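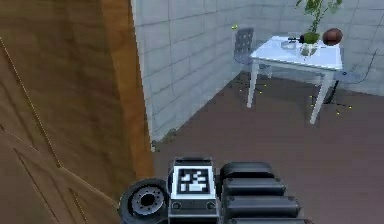
Delia Cozma

Zamfira Ciobanu had the kettle on before I'd got my coat off, and she was already talking about doors. She has spent 36 years hanging, mending and rescuing them, most of that time from a narrow workshop in Goltstead, and she still gets excited when an old one comes in.

"People live with a sticking door for ages," she says. "They shove it with a hip, they swear at it, and it only wanted a shaving off the edge! Ten minutes with a sharp plane."

She learned the trade from Sebastian Tudose, who made her sweep up for 7 months before he let her touch a chisel. "I was furious. Then he gave me a larder door to do on my own and I was terrified, so perhaps he knew."

Her favourite job so far was a set of six doors from a schoolhouse, painted so many times that the panels had lost their edges. She stripped them by hand and found pencil marks under the last coat, a joiner's sums, one of them wrong. "He'd crossed it out and started again. I loved him for that."

What would she tell a beginner? "Look at the hinges first. Everyone blames the wood." Then she's off again, pulling out a drawer of brass screws to show me the old hand-cut ones (lovely things, each slot slightly off centre), and my tea goes cold on the bench.

She starts evening classes in May. I've put my name down.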